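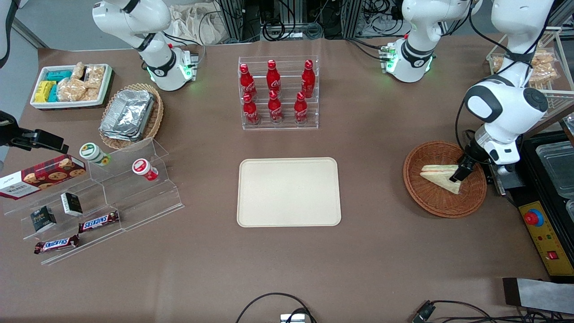 Two-arm policy on the snack table – does the result hold up?

letley_bench
Posted Sat 20 March

We finished the evaluation on the snack table task and I'd like some opinions before we write it up. Both arms run from one policy, trained on 414 teleoperated demonstrations. The baseline is the same network with each arm trained separately. We ran 173 trials per condition, objects moved between trials. The joint policy did better on everything soft or odd-shaped, with sandwiches improving the most. On bottles there was no real difference.

stevens_k
How did you score a sandwich? Two fingers on soft bread will get it off the basket most of the time. What shape it's in afterward is another matter.

letley_bench
Success is held for 5 seconds over the tray with no filling lost. We don't score dents in the bread. The gripper closes to a force limit, same limit in both conditions.

mutis55
I don't think you can credit the joint training yet. With separate policies each arm sees half the data. Did you match the number of demos per arm?

letley_bench
We matched total demos, not per arm. So yes, the separate policies each saw less.

mutis55
Then that's your result right there. More data per network, better on hard objects. Bottles are easy so they hit the ceiling early and you see nothing.

zider
I disagree with mutis55, at least partly. Half of those demos are the other arm doing the work. If the right arm's pick data helps the left arm pick a sandwich, that is transfer, and transfer is the claim. You'd still want the matched run in the paper, though.

stevens_k
Agree with zider on running it. I'd also split out the wicker basket. Picking from a round basket with a rim is a different problem from picking off an acrylic step, and your "soft" group mixes the object with the container.

letley_bench
Fair. All the sandwich trials start in the basket, so I can't separate those with what we have. I can put sandwiches on the flat tray and rerun that part.

mutis55
Do the matched run first. If the gap closes, the basket question matters a lot less.

zider
It matters either way. A failure at the rim and a failure of grip need different fixes.

letley_bench
Matched run is training now – the tray trials go after it. I still have the February logs, so I'll go back and label the failures by rim contact or slip and post the table in this thread.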